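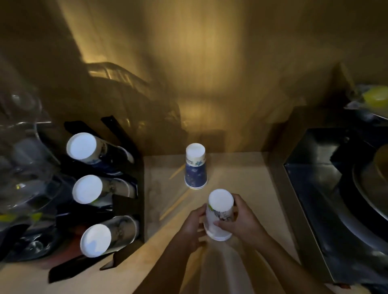

Printed paper cups on a wooden countertop

Small Retail Buying, Session 7
Seasonal stock and what to do when you're stuck with it
Notes posted October 13, 2022

Hi all, these are my notes from class, cleaned up a bit for the people who were out. I've put the bits from the discussion back in where I could remember them (my handwriting was no help).

Where we left off

Last time we did reorders on everyday goods: socks, plain tees, candles, the stuff that sells all year. If you buy too much of that, you're short on cash for a while and then you sell it anyway. Seasonal goods don't work like that. A shirt with a reindeer on it has a last day, and after that day the price people will pay falls off a cliff. So the whole question is how much you dare to buy before you know anything!

The Flandside shop

I used Flandside as our running case again. It's a gift and T-shirt shop, one register, a back room that is already too full. Their December order has to go in long before the first customer starts thinking about the holidays. They buy printed sweatshirts from Skindeletti, who want a firm order and don't take returns, and blank ones from Dremum, who ship in small lots and let you reorder.

Most of you wanted to know why anyone would buy from Skindeletti at all. Price! The finished sweatshirt costs Flandside less than a Dremum blank plus the printing. If every piece sells, Skindeletti wins easily. But you have to count the ones that don't sell too, and that's the part people skip when they're standing in a showroom in a good mood.

My rule for a first-year shop is to split the order. Put the firm order where you'd be comfortable on a bad year, and keep money back for blanks. You will lose some sales when a size runs out. I can live with that, and I'd rather you heard it from me than from your bank.

Two questions to ask before you sign

1. If this stops selling tomorrow, who else could I sell it to?
2. What is the last day I can cancel or change the sizes?

Write the answers on the order form itself. I mean it, on the paper. I have dug through enough old email looking for a cancel date to never want to do it again.

Markdowns

This got the liveliest discussion, so a few extra lines here. The plan we worked through takes 35 percent off while there are still two weeks of the season left. Several of you thought that was way too early and too deep. Fair enough, it feels awful to cut the price on something that is still selling. But look at who is in the shop in those two weeks: people with a list and a deadline. A little sticker with ten percent off does nothing for them, they were going to buy or not buy already.

After the holiday you're selling to bargain hunters, and there are fewer of them than you'd think for anything with a snowman on it.

Somebody brought up packing it all away for next year. You can, for plain winter designs. Anything with a year printed on it, or a joke from this year's TV, is dead. And remember to charge yourself for the shelf. Raudsepp, the storage place we used in the worksheet, bills by the month, and by fall the leftover box has cost more than the shirts in it would bring in. (Check my math on the worksheet, please, I changed the monthly rate after I printed it.)

Giving it away is fine too. Do it early enough that someone can wear it this winter, and write down what went out the door so your inventory matches.

For next time

Finish the Flandside order sheet, both suppliers, with your split and your markdown dates filled in. Bring a calculator. Read the handout on supplier terms as far as the section on freight, we'll do the rest together in class.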